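Brendlow bread-and-basket set

Hi! This is the wrist camera half of what Garba Briggs and I collected in April for the Brendlow grasping policy. One task only: bread roll, dark woven basket, white tabletop.

Every episode is teleoperated. There are 47 so far, recorded at 20 frames per second, and I'm still adding to them.
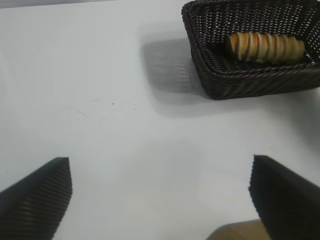 Each episode folder has the video, joint states and a short text prompt. Prompts were typed by hand, so you'll find "roll", "bread" and "bread roll" all mixed together – I left them that way on purpose (the model should cope!).

Splits are by episode, never by frame. Please keep it like that if you reshuffle.

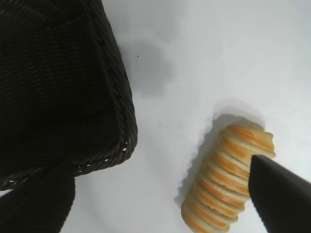 Known issues: gripper width is missing from 2 episodes, and the loader skips those unless you pass keep_partial. Lighting barely changes across the set, so don't expect much from it in a darker room. I'd love to mix in the Marden kitchen data next – shout if you have time to help convert it.

Maintainer: Liette MacDonald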